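In defence of the painted window

A room with no view will always get one from somebody. A calendar, a poster of a beach, a tea towel of Penry harbour pinned over the filing cabinet. I have worked in several such rooms and I have come round to the view that if you are going to cheat, you should cheat on a large scale and cover most of the wall.

The printed landscape mural has a poor name. People who would hang a framed print of a field without a second thought will tell you that a field two metres high is vulgar. I can't see why size should make the difference. Ours has green hills and a painted white window frame, and it stops at a border with plain wall underneath, so there is still somewhere to put the furniture. 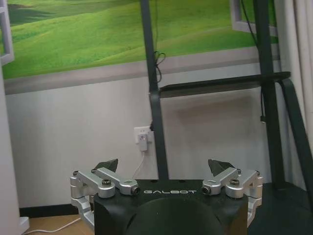 Jytte Vigfúsdóttir takes the opposite line, and wrote to me at some length after I first raised the matter in April. A false window, she says, is worse than a bare wall, because the light in it never changes. By four in the afternoon in Medby it is dark outside and bright morning on the wallpaper, and she finds that this makes her feel more shut in. She would paint the wall a decent grey and spend the money on a lamp.

I accept the point about the light. I don't accept the grey. A grey wall doesn't change at four o'clock either, and it gives the eye nothing to do while the kettle boils. In ours there is a small house with a brown roof in among the trees, and a blue tent out on the grass. I have spent more time than I should wondering who would camp within sight of somebody's front door.

What I would say to anyone thinking of it is that the wall is the easy part. The quote I had from Umau was 1,393 pounds, fitted. The higher one, from Irnis, was 2,292, and I could find no difference between them except the thickness of the brochure. After that you have to live with the things in front of it. A real window keeps its floor clear because people want to get to it. A printed one has no such protection, and all the plain useful objects of a room drift towards it: the air purifier, the cable, the socket that was there first.

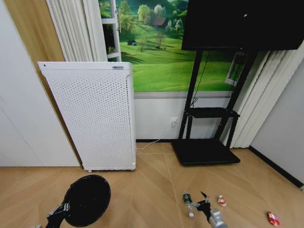

Jytte Vigfúsdóttir will say this proves her case.

I think it proves mine. Air needs cleaning and cleaners need plugging in, and a white cabinet full of little holes is no lovelier against grey paint. Given the choice I would have the hills behind it. I would also have a pleated curtain nearby, as we do, because it softens a corner that would otherwise be all panels.

Screens are harder to forgive. A monitor on a stand is a black rectangle when it is off, and it will pull your attention away from any landscape, printed or real. Mine at home is on 7 hours a day and I resent it for the other seventeen. The best you can do is keep the cables tidy and put it where you don't face it as you come in.
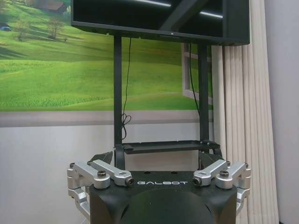
What it costs to keep

Very little. A dry cloth now and then, and a damp one along the bottom border. Set aside 300 pounds for the day somebody drags a chair down it, and ask the fitter to leave you the offcuts.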